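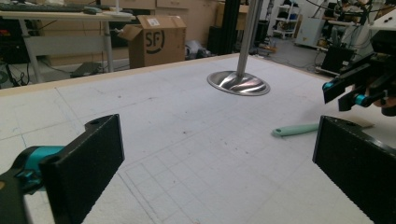 A mint-green handle on the gridded white worktop, with the polished metal pole near the center.

The Joy of a Big White Table

Tanveer Sandhu bakes on Wednesday evenings, repairs picture frames most weekends and spends a good part of December wrapping parcels for relatives in three time zones. All of it happens on one surface. When I asked him what he would rescue first if he had to leave his workroom in a hurry, he pointed at the table, then admitted it wouldn't fit through the door.

I came home from that visit and cleared my own dining table down to the bare top. It took most of an afternoon, and I loved every minute of it!

There's something about a pale, wide-open surface that makes you want to begin. Put a colored handle down on white and you can find it again with half your mind on something else. Sandhu has strong feelings about this. His drawer of old black-handled tools went to a neighbor years ago, and everything he has bought since has been green, yellow or the loud orange of a traffic cone. "I lost the same little brush 4 times in one evening," he told me. "It was lying on a dark tray the whole time. After that I stopped buying anything I couldn't see from the doorway."

The grid is the other half of the pleasure. If you've ever quilted or cut out a dress pattern, you know how quickly your eye starts to lean on those faint lines. You lay a thing down, notice it's crooked, nudge it straight. Sandhu likes his lines gray and barely there. He tried a board from a shop called Grina with bold blue ruling and found it so bossy that he turned it over and worked on the back. A light gray stays quiet until you need it, and the squares are handy for all sorts of small decisions: how wide to cut a strip of paper, whether two trays will sit side by side, where to park the spatula while you go and answer the phone.

And yes, white shows everything. Specks, smudges, the odd reddish-brown mark that has settled in for good. I used to be a terrible fusspot about this (I once scrubbed a cutting mat until the printing came off) and I've come around completely. A worktop with marks on it has been used, and I'd much sooner sit down at one of those. Sandhu goes over his with a damp cloth and a drop of dish soap, lets it dry and leaves whatever remains. Foam boards want a soft touch, so keep scouring pads well away and put something firm underneath before you bring out a knife.

Then there's the border. A narrow strip of light wood along the edge does wonders for a big white surface, which can look a bit chilly on its own. Pale beige against white is a lovely pairing, soft and warm, and it gives you a clear line where the work stops and the room starts. Sandhu got his trim as offcuts from Rathjen, a lumber yard on the far side of town, and paid 15 dollars for the lot. He still has a bundle left over behind the door, and he tried to send me home with it.

I'm just as fond of a bit of shiny metal among all that matte. A polished pole with a flared foot catches every lamp in the room, and the light slides over the slope of the disc in streaks, bright and dark. It's a small thing to get excited about, but I do! One gleaming upright is plenty for a table. Buff it with a dry cloth when the fingerprints start to bother you.

If you're tempted to set up a table of your own, start with the board and spend a week with it before you buy a single organizer. Sandhu went the other way the first time around. He ordered a whole rack system from Solov, 80 dollars' worth of hooks and cups, and most of it now holds seed packets in the garage. These days he takes out the tool he needs, works, wipes it, puts it back. The space in the middle stays open and ready.

My own board is on order. Until it comes I've taped a sheet of white paper to the dining table and drawn the squares on it in pencil, a little wobbly near the window end, and I've already moved my sewing basket over.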